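Stop deleting your weird rows

I have a bone to pick with the way most of us clean data, and yes, I'm including myself, because I did it for years and got praised for it.

You know the routine. You load the table, you plot the big columns, you see a few points way off by themselves, and out they go. Anything past three standard deviations, gone! The chart looks better, the model fits better, everybody goes to lunch.

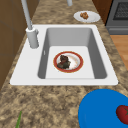
A white sink in a speckled countertop.

Back when I was at Brirska we had a table of 3,445 customer accounts and we wanted to guess who would cancel. My first pass threw out 101 of them. Some had negative balances, some had order dates before their signup dates, a few had bought so much stuff that I figured somebody's finger had slipped on the keyboard. I wrote one line in my notes ("removed outliers") and moved on. I was pretty pleased with that line.

Then Ngọc Quan read my notebook and asked me which ones I'd looked at. Looked at? I had a rule. I hadn't opened a single one. So we sat down with the list and a pot of coffee and went through it row by row, which took most of a day and was the best day I spent on that project. The negative balances were refunds. The backwards dates were people who'd moved over from an older system called Ultarus, and they were some of the most loyal customers we had. I had been throwing away the very people the sales team wanted to know about. 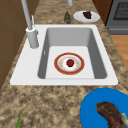 Were there real mistakes in there? Sure, 5 of them. Those I dropped, and I'd drop them again. I'm not saying keep garbage. I'm saying open the bag before you take it to the curb.

My friend Bence Bozsik thinks I'm being romantic about this (his word). His argument is that nobody with a table of ten million rows can read the odd ones by hand, and that a decent rule applied the same way every time beats a tired person squinting at a screen. Fair enough, and I lose that argument with him every September when we meet up. But you can read fifty of them! Pull a random handful of whatever your rule is about to delete and go ask the person who typed it in. At my current job we do this before anything gets cut, and I've yet to come away without learning something about how the business works.

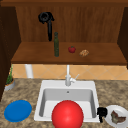
Wooden shelf with a dark green bottle.

The other thing I'd beg for is a separate file. Don't delete, move. Call it "set aside" and put a reason next to every row, even if the reason is "looked funny to me." Six months later when somebody asks why your totals don't match accounting's, you'll have the answer sitting right there, and you can fix it in 2 minutes while they're still on the phone.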